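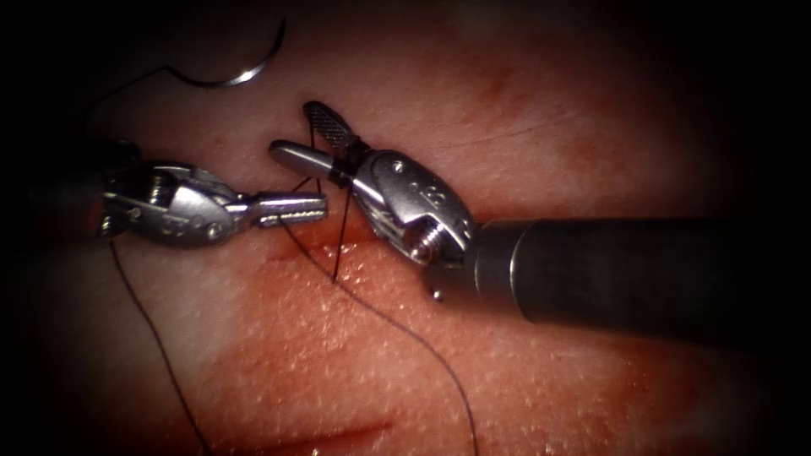 pelel_nights
We've had the robot arms at Dristside since July, and I've been meaning to write to you all. I miss having my own hands in the work, I really do, but my back is so much happier! My eyes do different work now -- I'll catch myself checking on the needle, lying off by itself on its black thread while both instruments are over the incision line, and I forget I'm in a chair.
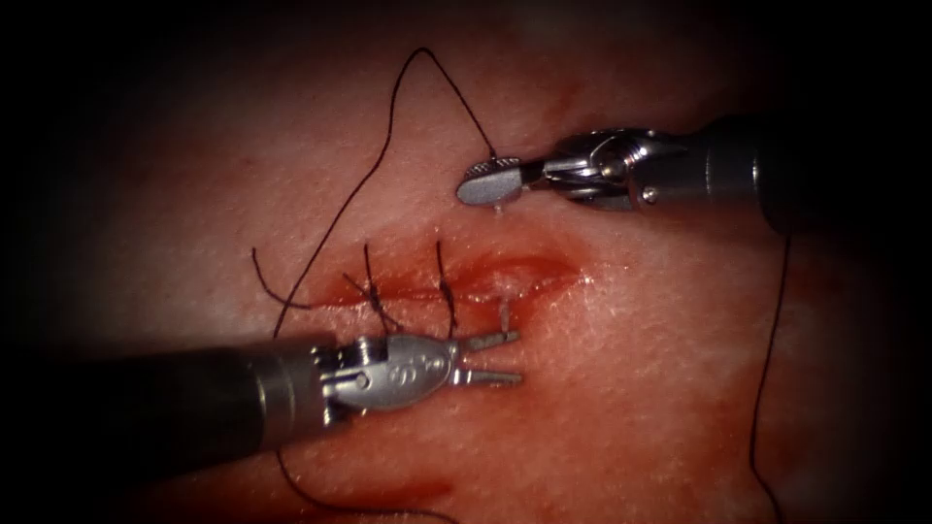
Anyway, the sitting suits me. The quiet took longer, because we used to chat across the bench all shift.

tovar_bench
Glad for your back, friend, but I don't agree it's all gain. My hands were 30 years in the learning, and our new folks start at the console. 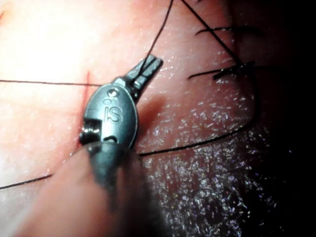
Do the new people still learn to tie by hand?
They get 2 weeks of it at our shop, and I'd dearly love to see more.

pelel_nights
Fair enough, and I'd sign up to teach it. 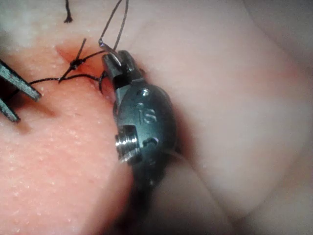 I still think the console is kinder to beginners, though, and we may just have to differ on that one.

tovar_bench
We may! Come by Monday and we'll argue over coffee.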